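Workshop tips: teaching two arms to pack a bag without losing your temper

Rakiya Nwosu asked me to write down what I mutter at new people on Friday afternoons, minus the swearing. These are tips for driving a pair of arms by hand or from the leader handles, on soft household stuff: bags, pouches, towels, anything that flops. If you work with nice rigid blocks, go away and enjoy your life.

Before you touch the handles

Do the task with your own two hands first. Then do it again wearing oven mitts, with one eye shut. Whatever you came up with the second time is your plan.

Decide where the bag starts and write it on the whiteboard. "In the middle" is not a place. Three drivers will give you three middles and the policy will learn to be undecided, like the rest of us.

Pull the zipper once by hand before every session. Zippers stiffen up, and a stuck one eats more takes than any software fault I have met. A rub of candle wax along the teeth does it. So does a pencil. Pliteck sells a little tube of zipper lubricant for the price of a sandwich, and it works exactly as well as the pencil.

At the handles

Slow down. No, slower. New drivers move at the speed they would like to be moving. If a take looks dull on playback, keep it.

Park the arm you aren't using. Pick a resting pose, up and out of the way, and go back to it every time. An idle arm drifting about teaches the model to drift about, and it will do this with great commitment.

Press, then close. With fabric you want the fingertips down into the cloth before you squeeze, or you'll pinch air and look foolish in front of Saliba, who keeps score. Ease off a touch as you lift so you don't drag the whole bag along with you.

Grab straps near the stitching. The free end of a strap goes wherever it likes.

If you fumble, recover the way you'd want the machine to recover, then finish. A clean regrasp is worth having. A panicked flurry isn't - stop the take, delete it, have a cookie.

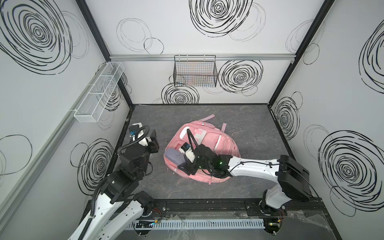

Change one thing at a time between takes. Turn the bag a little, or swap the pouch, or move the start point. Change all of them together and you won't know which one broke it when the success rate falls over in April.

Keeping the takes honest

We aim for 216 good takes per task. The Prolidano project insisted on 800, and by the end of it every driver had a wrist brace and a faraway look. Take a break every 7 takes even if you feel fine. You'll feel fine right up to the point where you label a backpack "sandwich."

Name the files as you go. Darker (the shared drive, named by someone in a mood) already has a folder called final and another called final2, and neither one is.

Clearing up

Lint gets into gripper pads. A damp cloth, then a dry one, and leave the solvent on the shelf.

Tug gently on the cables where they bend most. If one has worked loose, fix it tonight, while you still remember which one it was.

Bags that have gone limp from too many grabs can be stuffed with newspaper overnight. Take the newspaper out in the morning. I have 2 whole sessions on disk that say you should.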